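Suture practice pad – fake blood, thread keeps looping on me, how do you all deal with it?

Posted in Skills Practice / Suturing
29 August 2020
22 replies hidden, showing best 3

pad_scraper

Ok quick one before my shift. Been practicing on synthetic pads since May, mostly simple interrupted, trying to get a decent running stitch now. Two problems.

First is the thread. I leave the whole length on and it goes everywhere. Loops over itself, gets under the needle, then I pull and the loop comes along with it. Cutting it shorter helps but then I run out halfway down the incision and have to tie off and start over.

Second is the fake blood. We use the Wirnis stuff, the red one in the squeeze bottle, and it creeps out from the cut in a big patch so I can't see where my needle tip is going in. Looks great for photos. Terrible for learning. Is everyone thinning it or am I using the wrong kind?

Pic is near the start, needle laying on the pad next to the cut.

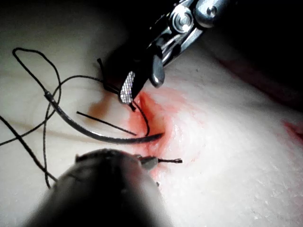 Curved needle at the edge of the incision, thread doing its usual thing on the left

Any help appreciated, I have a sign off coming up and my spacing is all over the place too.

Declan Heffernan

Lots going on here so in order.

Thread length. You're leaving too much. For a short cut on a pad I'd go with enough to reach the end and tie comfortably, plus a bit, and that's it. Before you pick the needle up, lay the slack out on ONE side, away from where you're going to pull. Your loop crosses back over itself on the left, and that's where knots you didn't ask for come from. Takes two seconds to straighten it. Do it every pass until it's a habit.

If it's springy straight out of the packet, give it a gentle pull between your fingers first. Gentle. Don't run it through the jaws, the cross-hatched face will chew it up and then it snaps when you tie.

Blood. Less of it. Put a drop in the cut, wait, blot with gauze, then start. The Wirnis is fine but people flood it. Hegarty is thicker and stays put better but it stains the pad for good, so only on one you're about to throw out. If spacing is your real problem I'd do a few cuts with no blood at all and add it back later. You can't fix what you can't see.

Spacing – mark dots with a fine pen on both sides of the cut before you start. Feels like cheating, isn't. Drop the dots after a week or so.

Needle hold. Get it square to the jaws, grab it a bit back from the middle of the curve, and leave the point well clear. Then check it BEFORE you go near the pad. Most bad bites I see are a needle that was tilted in the jaws from the start, and then the wrist is trying to make up for it. Something like this: 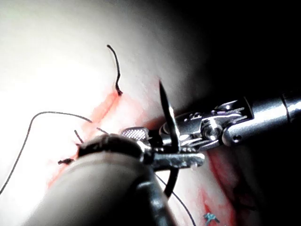 Needle held crosswise in the jaws, point up, suture line to the left

Come in straight down, let the curve do the turning, don't push it. If the pad is dragging along with you you're pushing.

And keep the loose strand out to the side as you work down the line. Leave your tail at the top end long enough to find again, I lost mine constantly when I started and had to go digging for it with red all over my gloves.

One more thing, lighting. If your lamp is strong on one side a pale pad goes almost white there and you lose the surface, then the other corner is in shadow. Move the lamp up or bounce it off the wall. Made more differnce for me than any new pad did.

Good luck with the sign off.

birkik_fan

get the Birkik pad, the cheap ones tear when you pull. mine has lasted 4 months. dont know about the blood never use it

mrs_tallow

Agree with most of Declan's but not the pen dots, the ink comes up on the thread and makes a mess. I press the dots in with the back end of a blunt needle instead, tiny dents, you can still see them under a bit of red if you blot.

For thinning – water, a few drops, in a seperate cup. Not in the bottle, it goes off. Don't thin it too much or it spreads even further, that may be your problem already tbh. What ratio are you using?

Also the Flasar thread has way less memory than whatever comes in the kits. Black so it shows up on a pale pad. Bit pricey but I only use it for timed runs, kit thread for everything else.

pad_scraper

Wow ok thanks all. No ratio, straight out of the bottle lol. Going to try one drop and blot tonight, and shorter thread. Will post back with how the spacing goes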